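The Day Our Robot Wouldn't Let Go

Shared 47 times — 5 comments

Hi, it's me again! I work in a lab where we teach a robot named Urkby to do laundry, and today I want to tell you about a mistake it made. Robots make lots of them (so do I), and this one was a really good one to learn from.

Urkby's job sounds easy. Take something out of a basket, put it in the washing machine, let go. We'd practiced with towels for weeks, and Urkby was great at towels! Then we switched to stuffed animals.

On the very first try with something fluffy, Urkby reached into the drum, opened its fingers... and the toy stayed stuck. A bit of fur had caught on one fingertip. Urkby didn't know that. It thought its hand was empty, so it started swinging the washer door shut with its arm still partly inside. Crunch! I hit the big red stop button and everything froze. The toy was fine, and the arm only got a scratch.
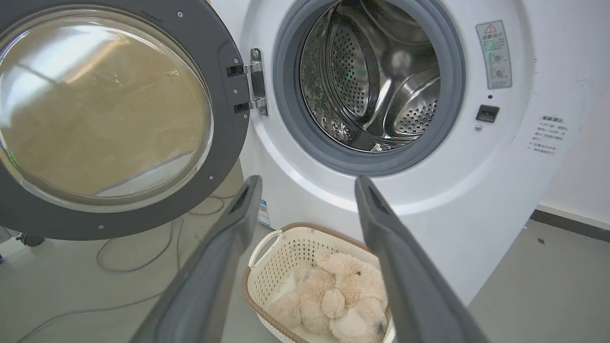

What went wrong?

Your hands can feel when something is stuck to them. Think of tape on your thumb — you know right away. Urkby's fingers only knew one thing, which was how far apart they were. Wide apart meant "I let go." Nothing in the program said, "Wait, look again!"

How we fixed it

First we added a looking step. After it lets go, Urkby pulls its arm all the way out, checks its fingers with its camera, and only then touches the door. If it sees fluff, it goes back and gives a little shake.

Next we slowed the door way down. It takes about 20 seconds to close now. Boring to watch, but a slow door gives me plenty of time to reach the button.

Then we tried it again and again, 200 times, with all kinds of fuzzy things. Urkby still got stuck sometimes, but it stopped and waited each time.

One more thing! Never climb into a washing machine or put a pet in one, even for a joke, and keep your hands clear when a grown-up is closing the door.

Comments

Chanida Sombatkul: My class wants to know if Urkby can fold socks yet.

bluekite: no crunching the teddies please!!

Mrs. P: We read this at lunch. Lots of questions about the red button.

ollie_j: does it get mad when you press stop

Author: No, Ollie, it just stops! And socks are coming in January, I hope.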